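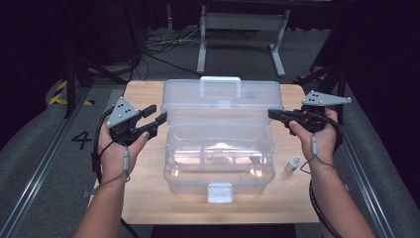
Yao-tsung Huang
Student, second year, Robotics Project Course
Supervisor: Nadja Camenzind
10 April 2018

Teaching a Two-Arm Task with Hand-Held Grippers

1. What the project was

My part of the Drostero project was to collect demonstrations for a two-arm task and to write down how this should be done, so the next group does not need to start from zero. The task is small. There is a plastic storage box with a hinged lid and a carrying handle, and a small white bottle. The bottle must go into the box and the lid must be closed. For a person it is easy. For two robot arms it is a task where both sides have to agree with each other, and this is why Nadja selected it.

In August, before I joined, Liam Ashworth tried the same task with remote control. He used two joysticks and looked at the arms from behind a safety screen. His report is in the Lastitberg folder and I recommend to read it first. He wrote that the lid was the main difficulty, because he could not feel when it touched the gripper finger, and he pushed too much. Many of his recordings end with the box moved to the edge of the table.

We decided to try the other way, in which the person holds the grippers directly in the hands and does the task at the table. No arm is present during the recording. The movement is given to the arms later.

2. Equipment

Each gripper has a black body with two jaw fingers, and on top is a gray triangular plate with black dot markers. The tracking system uses the plate to calculate where the gripper is and how it is turned. The opening of the jaws comes through the cable. The cables were a problem for the whole project and I write more about them in section 4.

The table stands in cell 4 of the Trorkside lab, on the carpet side. Angelica Dimaculangan, who was responsible for the tracking, asked us not to move the stands behind the table for any reason. One time I moved one to reach a plug, and we had to repeat the calibration of the complete cell. It cost us one afternoon.

3. Procedure

We used the same order of steps for every demonstration:

Open the lid and let it rest backwards, away from the person. Put the bottle on the right side of the box.
Hold both grippers with the jaws open, one on each side of the box, and wait until the software shows that both plates are tracked.
Start the recording with the foot pedal.
Hold the box lightly with the left gripper. Take the bottle with the right gripper and put it down inside. Do not drop it.
Move the right gripper behind the lid and bring the lid forward. Press on the front until the latch closes.
Return both grippers to the start position and stop the recording.

The speed should be slower than natural. When I did the task at my normal speed, the arms could not follow in the replay and stopped with a joint error. Edgardo Bañez suggested to count silently to 2 between the steps, and this helped more than any change I made in the software.

4. Problems

Cables. A cable hangs under each gripper near the wrist, and another runs back along the arm. When I turned my wrist to reach behind the lid, the right cable pulled on the gripper and sometimes touched the box. We tried to fix it to the forearm with a soft strap, but then the hand could not turn enough. At the end we left the cable free and I learned to make the turn from the elbow.

Hidden markers. If the plate is turned too far to the outside, some dots are not visible to the tracking and the position jumps. In the replay this looks like a short kick of the arm. I deleted all recordings with such a jump - I did not try to repair them.

The box. The walls are half transparent, and the depth sensor which we wanted to use for finding the box did not see them well. For this report the box position was measured by hand and entered as a fixed value. It is a weak point of the work.

5. Results

We kept 21 demonstrations after cleaning. In the replay on the two Dewulf arms, 11 of them finished with the bottle inside and the latch closed. In most of the others the bottle was inside but the lid was only down, not latched. The arm arrives at the correct place but does not press enough, as we record only position and no force. My fingers knew how hard to press, and this information is lost.

Compared to the remote control method, the box stayed in its place much better and one recording took less time. I also needed less practice. On the other side, with remote control the operator sees immediately that the arm cannot reach a point, and with the hand-held grippers one finds this only in the replay.

6. For the next group

A force sensor in the jaw fingers would be my first wish. If this is too expensive, the latch step could be programmed separately with a fixed pressing movement. Please also try a box with solid color.

The recordings are on the lab drive under my name. The file list explains which ones have the strap on the cable. I thank Angelica for her patience with the calibration.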